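Filed under: Kitchen & Table / Small Jobs / Weeknight Fixes

Nesting Bowls: How to Sort, Stack and Store Them So They Come Apart Again

By Raghavendra Bhat
June 25, 2016

If your bowls live in one leaning tower and you have to take the whole thing down to reach the one you want, this page is for you! I love bowls. I own far too many of them, I buy more whenever we visit my sister in Trenley, and for years I stored them so badly that I ended up eating cereal out of a saucepan lid (it works, but you have to be quick). Then I spent one happy evening sorting the lot, and the system has held up ever since. It takes an hour if you don't stop for tea. I stopped for tea.

What you need

A table you can clear completely
A tablecloth or an old towel
Dish soap and a soft sponge
Two clean, dry dish towels
Paper towels or thin felt rounds
A strip of masking tape and a pen

Step 1. Cover the table

Put the cloth down first, before a single bowl comes out of the cupboard. Bare tabletops are hard on rims, and bowls skate around on them like you wouldn't believe. I like a patterned cloth, plaid or checks, the busier the better, and plain bowls look terrific on it. Smooth the wrinkles out toward the edges so nothing sits crooked.

Step 2. Bring everything out

Everything! The good ones, the picnic ones, the one under the sink, the one the dog was using. Don't sort as you go. You want to see them all together, and this is my favorite part because you always find something you had given up on. I found a little Mykhailiuk sugar bowl that I'd been blaming my brother-in-law for since the wedding.

Step 3. Unstick the stuck ones

Two bowls that have been jammed together for months can be stubborn. Never twist hard and never pry with a knife. Stand the pair in a few inches of warm water, put cold water in the top bowl, and wait. The bottom one loosens its grip and the top one lifts out. If it doesn't move, a drop of dish soap around the seam and another wait will usually do it. Don't use boiling water on glass or ceramic, the sudden change can crack it.

Step 4. Wash and dry, including the foot

The foot is the ring the bowl stands on, and it's where the grit hides. Grit on a foot is what scratches the bowl below. Run the sponge around it twice, then dry it with the second towel, the one that isn't soaked yet. Leave the bowls upside down for a while if the feet are deep, then turn them over and wipe inside.

Step 5. Sort by shape, then by size

This is where most stacks go wrong. People sort by size alone, so a steep bowl ends up inside a shallow one and the whole thing wobbles. Look at the sides first. Steep with steep, flared with flared. After that, go by size within each group, largest on the left, and leave a hand's width between them so you can get hold of the rims.

Color is the last thing to worry about. I do like keeping the blues together, though.

Step 6. Try the fit

Hold the large bowl at both sides, tip it toward you and have a good look down inside before you put anything in it. You're checking for chips, for rough spots, and for how quickly the sides narrow. 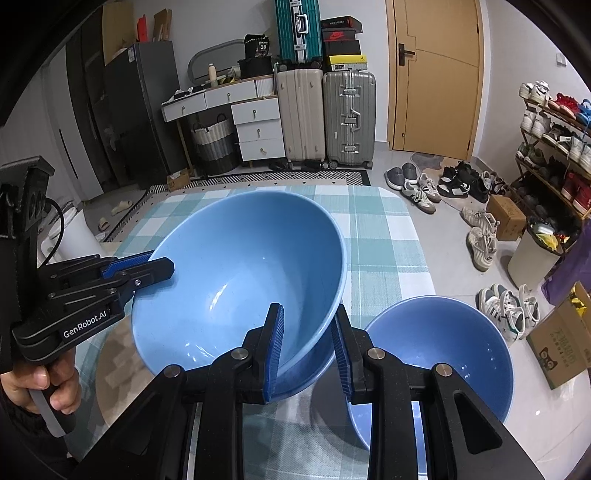 Then set it flat and lower the next size in, slowly, keeping it level. A good fit settles with a small clink and has a bit of wiggle left in it. If it drops and stops dead partway down, it's wedging, and it will be stuck by Christmas. Take it out and give it a different neighbor. When you have a stack you like, put a folded paper towel or a felt round between each pair. I used to skip this. I don't anymore, after what happened to my Ilatia salad bowl.

Step 7. Keep the stacks short

My limit is 6 bowls for light ones and fewer for anything heavy. I once went up to 9 and could hear it every time somebody shut the front door. Two short stacks side by side take up more shelf, yes, but you'll use bowls you had forgotten you owned, and that's the whole fun of it!

Step 8. Put them away by how often you use them

Everyday bowls go between your waist and your shoulders. Heavy mixing bowls go low. Party bowls can go up top, with a strip of masking tape on the shelf edge saying what's there. My Warex shelf is 16 inches deep, so I keep the small stacks in front and the wide ones behind, and I can still reach over.

A few extras

Lids: store them upright in a rack, like records. Lids inside stacks are how stacks get stuck.

Kids: put their bowls on the lowest shelf and let them set the table. Mine now argue over who gets which color, but the table gets set.

Odd ones out: a bowl that fits nothing makes a great home for keys, lemons or clothespins. Keep it out where you can see it.

If you've got a different trick for separating stuck bowls, please send it to me. A reader wrote in about using ice cubes in the top one, and I tried it and loved it.

Viewed 3,371 times

You might also like
How to Get Tea Stains Out of Mugs
Folding a Tablecloth So It Doesn't Crease Down the Middle
Shelf Liners: Which Ones Stay Put
A Drawer for Lids
Rescuing a Dull Vegetable Peeler
What to Keep in the Low Cupboard

Get new how-tos by email. One short letter a month, next one in September. Enter your email address to sign up. You can unsubscribe at any time.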